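Comparing Two Grippers for Bin Picking
Project report, Robotics Lab II
Thenmozhi Iyer, Lajos Vass
Supervisor: Regula Frei

1. Task

Our group was asked to compare two grippers on the same arm and recommend one for the block sorting exercise that next year's class will run. The arm picks long rectangular blocks out of a metal bin. We did not change the arm, the controller or the bin between tests. Dinesh Iyengar had written the original pick program in an earlier course, and we kept his approach heights and speeds so that the results would depend on the gripper as much as possible.

2. The grippers

Gripper A is the Pinto, a parallel gripper in which both fingers slide along a straight rail. Gripper B is the Skusura, which closes through linkages. Its fingers swing a little as they shut, so the tips end up slightly lower than where they started. We had to measure this drop and add it to the grasp height in the program.

Both run on air. Changing from one to the other means moving the hoses, checking the open and closed signals, and teaching the tool center point again. The first change took us a whole lab session. Most of that time went to a signal that was wired to the wrong input.

3. Method

We ran 114 picks with each gripper. A pick counted as good if the block was lifted clear of the bin and was still held when the arm reached the drop position. Before each pick the blocks were moved by hand into a new arrangement. We used the same list of arrangements for both grippers. Lieven Van Rooij read out the list and the two of us took turns at the controller.

4. Results

Pinto: 98 good picks out of 114.
Skusura: 100 good picks out of 114.

The difference is 2 picks, and we do not think it says much. The kinds of failure are more useful. The Pinto mostly failed near the bin walls, where its wider body forced the program to stop short. The Skusura mostly failed on blocks in the open, when the finger tips touched the floor before the block was gripped and the controller stopped the arm.

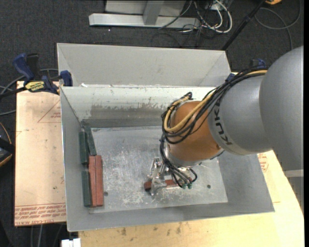

Grasp height was the setting we spent the most time on. With the linkage gripper a small error in height either pushed the fingers into the floor or left them holding only the top edges of the block. A block lying nearly flat near the front center of the bin, like the red-brown one at the gripper here, leaves open floor on both sides for the fingers. The group along the left wall is harder, especially the two red-brown blocks that lie side by side and touch, with only a narrow seam between them. For pairs like that we added a step that nudges one block sideways before the grasp. The step helped with both grippers, but we added it after the counted runs, so it is not in the results.

Cable routing also needed work. On wrist turns past a certain angle the hoses pulled tight, and we limited the last joint in the program.

5. Recommendation

We recommend the Skusura for next year, mainly for its reach close to the walls. The drop table for the finger tips is saved with the program and should be measured again if the fingers are replaced. We would also like someone to test softer finger pads, which we had ordered but did not have time to mount.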